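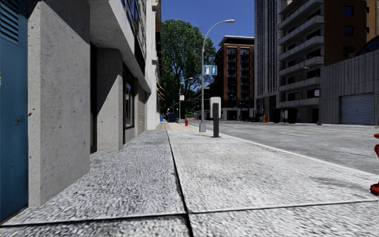 Sidewalk map in the sim, Malluta delivery unit. Curb on the right, hydrants on the street side.

Camera mount service, February log: bracket retorqued, lens cleaned, extrinsics redone. Reprojection error was high on the left side only.

2/ Recal run used 2,875 frames. Dropped 91 for blur. Kept the old intrinsics.

3/ Curb detector threshold moved from 55 to 76. Slab joints were coming through as curb edges at 55.

4/ Next: same config on the Destusstead unit. Wheel encoder first.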